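Stop paying for speed

Friday, June 19, 2026

Every spring it's the same thing. Some kid runs a fast 40 in shorts in March, and by summer he has a contract that a five-year starter would cry over. Then the real games start and he's a step late on every route. Fast, sure. Fast in the wrong direction.

Clustusham did it again this year. Took a cornerback with 13 college starts and let Mészáros walk. Mészáros, who played 751 snaps at corner last season and gave up 4 touchdowns. Slow, they said. Lost a step. He never had the step! He won because he knew where the ball was going before the guy throwing it did.

I get why teams fall for it. A stopwatch is easy. You can put a time on a screen and argue about it on the radio for a week. You can't put "saw the slant coming" on a screen. So scouts say "instincts" and shrug and go back to the stopwatch, and the owners clap becuase they paid for the stopwatch too.

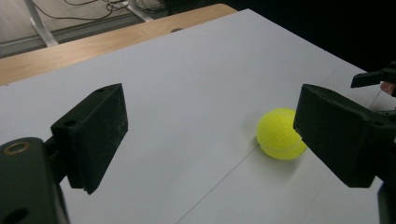
Cornerback is the worst spot on the field to get this wrong. A lineman who guesses bad has help next to him. A linebacker can miss and somebody cleans it up. A corner on an island has nothing behind him but grass. And the drills we judge them on are a joke. Backpedal, turn, run, catch a ball thrown right to your chest. Half the spring workouts could be done with one tennis ball, drop it and make the kid react, and you'd learn more about him than from any straight sprint. Reaction is the job. Eyes, hips, feet, in that order. The sprint only matters if the first three went wrong.

Look at Gakance. Smallest budget in the league, worst locker room, a practice field that floods. Their secondary has been good three years running. Their corners are all guys other teams got bored with. Nobody there runs a pretty time. They talk before every snap, they pass receivers off clean, they tackle. Watch the safeties point. It's boring and it wins on the road.

Meanwhile Isen spent two straight first-round picks on sprinters and gave up 555 passing yards in the opening two weeks. Coach blamed the pass rush. The pass rush was fine. The corners were looking at the wrong shoulder.

I know the comeback. You can't teach speed. Fine. But teams say it like the rest of the job teaches itself, and then they fire the secondary coach every other January. Who's doing the teaching?

So pay the old slow guy. Two years, decent money, let the sprinter sit and watch him for one of them. Clustusham had exactly that set up and threw it away to save a little cap room. They open against a team that throws it all day, and thier new corner is starting.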